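Hestcombe Evening Courses
Soft Furnishing and Small Interiors, Unit 2
Handout: Working with plaid on three walls 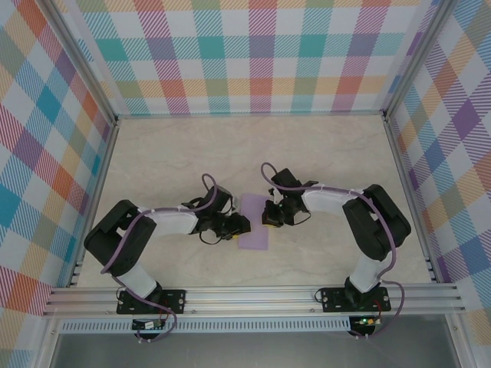

Plaid is harder to hang than a plain paper and harder than most florals. The eye follows a stripe across a wall and stops where the stripe stops. If the stripe is out by the width of a pencil line at a corner, people see it from the door. These notes cover a three-sided display box or alcove. The same method works for a full-sized room, with more paste and a longer ladder.

Before you cut

Unroll enough paper to see the whole pattern twice. Mark the repeat in soft pencil on the back. Note which stripe is the widest and which is the darkest, as they are not always the same one. Write both down on your plan.

Check the batch number on every roll. The practice rolls in the cupboard are all Meltik, batch 708, and can be mixed freely. If you bring your own paper, do your own checking. Pastels vary more between batches than strong colours do, and pinks are the worst.

Starting point

Start on the back wall. It is the wall seen straight on, so it gets the best of the pattern. Find the centre, drop a plumb line, and decide whether a stripe or a gap sits on it. Either will do. A wide back wall usually looks better with a stripe on the centre line, a narrow one with a gap.

Hang outwards from the centre to both corners. Do not begin in a corner and work across, even if it saves a strip. Corners are seldom upright and the error will travel along the whole wall.

Turning the corners

Let the back wall paper run a little way on to each side wall, then cut it. Hang the side piece over the turn and match it at eye level. If the corner is out of true the match will drift above and below that point. Put the drift at the bottom if you can.

Side walls are seen at a slant, so the upright stripes close up and the level ones appear to run downhill. This is normal and you should not try to correct for it. Two students last term tilted their side pieces to make the lines look level from the front, and both had to strip them off again. Use the spirit level and trust it.

Where the corner has a post or trim, paper up to it and cut with a fresh blade. A post hides a small mismatch very well - a large one it only makes worse.

Floor and wall together

A busy wall wants a quiet floor. Pale beige with a soft marbling sits well under a many-coloured plaid because it has some movement in it but no lines. Avoid boards, tiles with dark grout, and anything checked. If you want a stronger floor, take one colour from the paper and use it plain.

The same goes for small things placed on the floor. A single flat piece in lavender will pick up the purple in a plaid and tie the two surfaces together. More than one or two such pieces and the effect is lost. Laying the piece slightly on the diagonal is a matter of taste. It does stop the eye from comparing its edges with the stripes.

Paste and drying

Use the Elent paste, mixed to the thinner of the strengths on the packet. Leave each strip folded for the soaking time on the label and keep that time the same for every strip. Uneven soaking stretches the paper by different amounts and the level stripes will not meet.

Wipe the seams with a damp sponge, once, and leave them alone.

For next session

Read page 34 of the Enache booklet, on repeats and wastage. Draw a plan of a three-walled box to your own measurements, with the centre line, both corners and the widest stripe marked. Bring a plumb line, a sharp knife and spare blades. Paper and paste are in the cupboard.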